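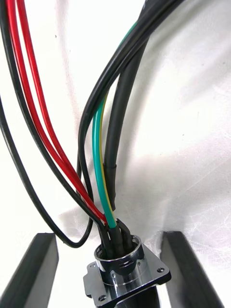

A panel connector between the gripper fingers at the Skotano cell, seen from the wrist camera.

The connector cell at Skotano stands at the end of the harness shop, between the crimping benches and the goods lift. It has one job. A six-axis arm takes a pre-wired panel connector from a nest, turns it to the right angle and sets it into the cutout of a metal housing, where a second station drives the screws. The housings go on to a firm that builds pump controllers. The cell has been in service for three years and spends one morning in every month switched off with its doors open.

Laurențiu Vlad looks after it. He came to Skotano as a harness fitter and moved to maintenance when the arm was installed, and he still judges the machine by what a fitter would accept. A connector that goes in square but with its wires under strain is, to him, a reject, whatever the test rig says later.

The difficulty with the part is the wiring. A bare connector is easy to hold. It is stiff, its flange has straight sides, and it sits in a nest the same way every time. Once it has a bundle coming out of the back, it behaves differently. Thin wires bend where they like. A thick jacketed cable pushes back, and when the arm turns, the cable tries to turn the connector in the fingers. Heat-shrink sleeves stiffen the first part of the run and move the bend further up, where there is less control over it.

The first grippers supplied with the cell had plain flat fingers and a closing force set high enough to stop the twist. They also marked the plating. Vlad replaced them with a longer pair made by Miltetti, a toolmaker in the next valley, and brought the force down in steps over several weeks. The present setting is 33 newtons. At that force the connector can still be turned by hand in the closed fingers, with effort, and the cable cannot do it unaided.

"People want to add force," he says. "You look at the cable first. If the cable is hung properly, the fingers have very little to do."

Hanging it properly took longer than making the fingers. The bundle is now carried by a sprung arm from Aguirre, bolted to the cell roof, which takes the weight and follows the robot through its move. The spring has a lock nut and a painted line. If the line is broken, someone has adjusted it, and the monthly check starts there.

The rest of the check follows a fixed order. The air is shut off and the fingers are opened by hand to feel for play in the slides. Any movement that can be felt at the tip means the gripper comes off. The tips are then wiped and inspected under a lamp for burrs. A burr on one finger lifts the flange slightly on that side, and the part leans. The lean is small, but the housing cutout has very little clearance, and the connector then catches on its lower edge during insertion.

After the fingers comes the camera. It is a small unit fixed at the wrist, looking down past the tips, and the cell uses it to find the angle of the flange before each insertion. The software looks for the mounting holes and works out the angle from their positions. It does not need to see every one. The bundle often hides a hole, and the program was rewritten early on to accept a partial set, provided the edge of the flange agrees with the result.

Lighting caused more trouble than software. The collar and flange are bright metal and reflect whatever is near them, the fingers included. With a bare lamp, the original program sometimes took a reflection on the collar for an edge. Elten, the integrator, fitted a diffuser and a white backing surface, which gave the dark parts a clean outline. The white surface brings its own work. It is glossy enough to throw light back when the lamp is too strong, and it gathers scuffs and specks. Small ones are ignored by the program. A dark speck the size of a hole is not, so the sheet is wiped at each check and turned over when wiping no longer helps. A replacement is kept flat behind the control cabinet.

The camera is set with a steel dummy, machined to the outline of the connector and without any wires. The arm picks it up, presents it at four angles and records the error at each. The dummy is then swapped for a wired sample and the routine is repeated. If the dummy is good and the sample is poor, the fault lies with the cable support. If both are poor, the camera has moved. Vlad keeps the results in a hardback notebook as well as on the cell's own computer, and he uses the notebook.

Wear shows up slowly in those pages. The finger slides are greased every 500 cycles by the automatic feed. The tips are changed at 3000 cycles, earlier if the lamp shows a burr. The screws that hold the camera bracket are marked with paint and checked by eye. In December the bracket was found to have crept after a gripper change, and the cell had placed 144 connectors with the angle slightly out before the screwdriving station began to complain. All of them were pulled and refitted by hand. The bracket now has a dowel pin as well as its screws.

Restarting takes longer than the check. The air goes on first, with the arm held still, and the fingers are opened and closed ten times to bring the grease round. The first three parts are run at quarter speed with the doors shut and someone at the window. What they watch is the bundle. It should lift with the arm, lag a little on the turn and settle before the connector reaches the housing. If it is still swinging, the pause before insertion is made longer in small steps until the swing has died away.

The earth wire gets a separate look. On this product it is green with a yellow stripe, easy to follow through the rest, and Vlad checks on every restart sample that it leaves the collar without a sharp bend. He does this with a finger under the wire and the connector still in the gripper, arm locked out. Then he signs the notebook, puts the dummy back in its drawer and hands the cell over to the day shift at half past ten.

Contact the editors | Copyright, all rights reserved | Back to top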